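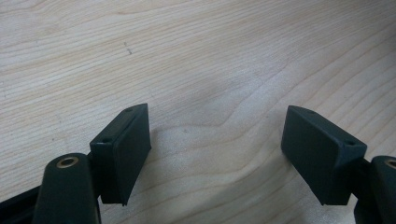

Komirau - "Rosten" CD or download?

dubshelf
Thinking of ordering the new Komirau album. The CD run is 500 copies and mine would ship from Ellbridge. Has anyone compared the disc with the download? I don't need both, and postage costs almost as much as the album.

tapeloop_k
I have the CD, number 244. Cardboard sleeve, no booklet, track list on the back. Sounds good. Track four has the hand drums much further forward than on the earlier EP.

mossgate
Get the download. It's the same master, and it comes with "Nam" as an extra track. That isn't on the CD.

tapeloop_k
It isn't the same master. The disc is quieter by a couple of dB and the bass is less squashed. Put them side by side and you'll hear it.

mossgate
I did. Once I matched the volume I couldn't tell them apart. Quieter doesn't mean a different master.

oldreceiver
Mine is number 216 and the opening track has a click near the two minute mark. Does anyone else get that? I've cleaned the disc and tried it in two players.

tapeloop_k
No click on mine. Write to the label. They replaced a scratched one for me last year and didn't ask for it back.

dubshelf
How long is "Nam"? If it's a short outro I can live without it.

mossgate
Eleven minutes. Mostly harmonium and a slow bass line, with voices near the end. I think it's the best thing they've done.

oldreceiver
I'd call it the weakest. It sits on one chord for half its length. The shorter songs are why I buy their records.

dubshelf
Went with the download in the end. I'll pick up the disc if they play here and bring some along. Listening to track two now and the fiddle part is great.

oldreceiver
Label answered, new copy is on the way. I'll post if it has the click too.

Contact us | Copyright September 27, 2021 Ellbridge Listeners Board | Back to top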